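Why Do We Have Shadows?

Light travels in straight lines. It cannot bend around your body, so when you stand in front of a lamp, you block part of its light. The darker patch on the wall behind you is your shadow.

Shadows change size during the day. At noon the sun is high and your shadow is short. Near sunset the sun is low, and your shadow can be almost 3 times as long as you are.

Try it yourself. You need a flashlight, a wall and a small toy. Hold the toy close to the light, then move it slowly toward the wall - the shadow shrinks and its edges get sharper.

Shadows also help us see shape. A ball with a dark side looks round. Artists call this shading, and they use it on paper and on computer screens.
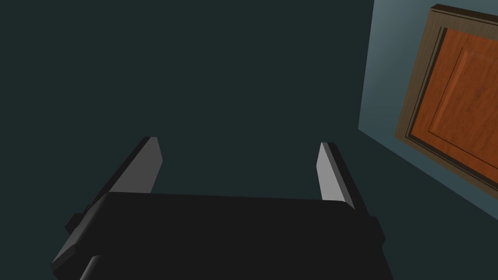
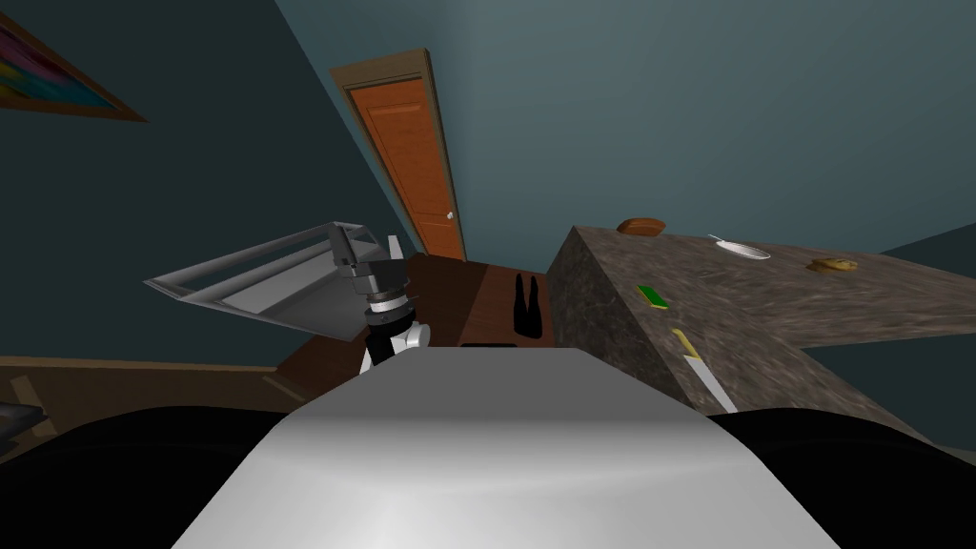
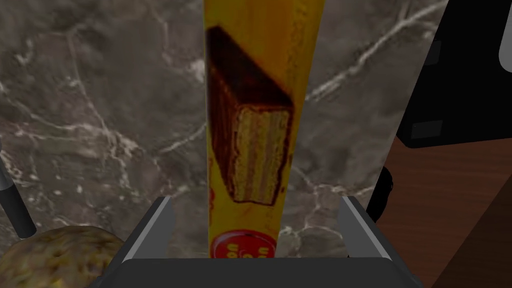
Three computer-made pictures. The candy wrapper in the last one has darker shading along its edges.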